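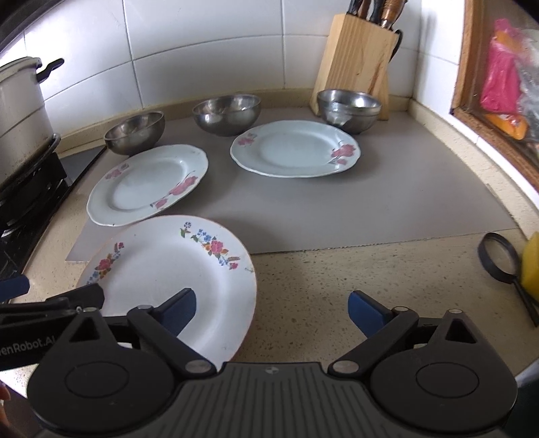
Flowered plates and steel bowls, counter by the stove.

Thursday, August 19, 1999

Sorting of the dishes for the workshop kitchen, continued. The plates with scalloped rim are now out. Two of them have roses and lie on the gray mat. The one with the mixed flowers (red, orange, blue, with green leaves) is from another set, I think from the Plevberg box, so it should not be stacked with the rose ones.

The steel bowls stay at the back of the counter, near the knife block, until I find a better shelf. The right one has many scratches and a smudge low on the side. I want to try the Kandow paste on it, but first on a small place only.

The mat is not lying well. One corner hangs over the counter at the stove side. To do: move it to the right, or cut it. I prefer to move it.

Inventory sheet 953 still says "plates, white, plain". This is wrong and I corrected it with pencil. Whoever has the clean copy, please change it also there.

Felt rounds between plates: we have 3 left in the drawer. Ordered again from Warnitz, same size as in December. Please do not use paper towel in place of felt, it slides.

Open question: do the rose plates go in the upper cupboard or in the low one? The upper one has a loose hinge. I look at the hinge first.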